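Second pass on the back room list, written up on a Thursday because that's when I finally had a free evening. If you're looking for the kitchen list, it's in the other folder (and it's a lot longer, sorry!).

## What's in here

`backroom.csv` has 113 rows, one per thing, and I typed every one of them myself. Apinya Hemmin went through the names afterward and fixed my spelling, plus the places where I'd called the same shelf two different things. The columns are `item`, `spot`, `keep` and `notes`. If `keep` is blank I haven't made up my mind yet.

Coat racks gave me the most trouble. I had them all down as "rack" at first, and then I couldn't tell which row was which, so now the branchy one in the corner is `coatstand_branch` and the tall black one by the window is `coatrack_black`. Whatever's hanging on a rack gets its own row.
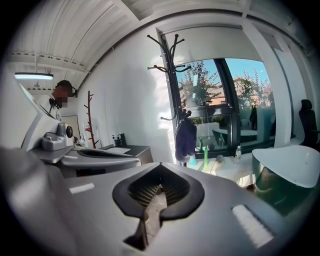
*Back room, window side. Black rack in the middle, branch-style stand in the back corner.*

The soap dispenser and the little clear bottle on the counter are both under `spot = counter`. I left the bottle as `bottle_small` because I didn't want to guess what it's for!

## Stuff to know

- Blinds count as part of the window. I went back and forth on this, and Apinya won.
- Row 60 is a duplicate of row 2. Leave it alone for now, the Clollberg sheet points at it.
- `Gislow` in the notes column means it goes to the Gislow place when we move things over.

## To do

- [ ] fill in the blank `keep` cells
- [ ] ceiling lights, do they even belong in here?
- [ ] merge with the Erier list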